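Geltovon Holiday Park — Owners' and Guests' Meeting
Minutes, March 5, 2023
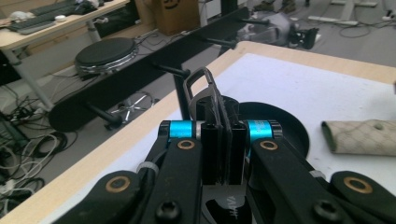
Agnese Lepik asked straight away whether the lakeside touring pitches would open for Easter, as she had friends wanting to book and two of them had already been told no by phone. The answer is yes! All of the lower field opens for Easter, hookups included, and the office will call back anyone who was turned away.

Minutes of the December meeting were read and approved with one correction: the new cabins are on Latlow Lane, not Latlow Hill.

Season so far
Baiba Liepiņa gave the bookings report and it was a very cheerful one. We have 466 nights booked already, and the cottages by the woods are going fastest. Families are coming back for the same week they had last summer, and several have asked for the same cottage too (please put these requests in the blue book at the front desk so they don't get lost). The shoulder weeks are still quiet. Baiba would love to see a walkers' weekend in the fall and will bring a plan next time.

Cabins
The 3 cabins on Latlow Lane are finished apart from the porch steps. Everyone who has been up to see them came back smiling — the view over the lake from the end one is a real treat. Clirkeo will deliver the last of the beds and the bunk ladders. There was a long talk about whether dogs should be allowed in all of them. Agreed: dogs welcome in the first two, none in the end cabin, so that guests with allergies have somewhere to stay. Cleaning fee for dogs stays as it is.

Shower block
Pressure in the far showers is still poor in the mornings. Plumber booked. Someone asked for hooks on the inside of the doors and a bench by the sinks, and both were agreed on the spot.

Trail to Baranauskienė Farm
Great news here. The farm has said yes to the footpath across its bottom meadow, so guests will be able to walk to the farm shop without going on the road at all. Gate to be kept shut. We voted $500 for the footbridge lumber and $100 for signs. Agnese offered to paint the signs and was thanked warmly by the whole room.

Campfire nights
These were such a hit last summer that we're doing them again, with singing and a marshmallow table for the kids. Fires out by ten. Tent campers near the fire circle asked for the music to stop a bit earlier, and nine thirty was agreed.

Any other business
Wi-Fi on the upper field: no change yet, Baiba still waiting for a quote.
Canoes: two need new seats before they can be rented.
Lost property from last season to be given away if not claimed by Easter.

Next meeting in the clubhouse after the Easter break, date to be posted on the office door.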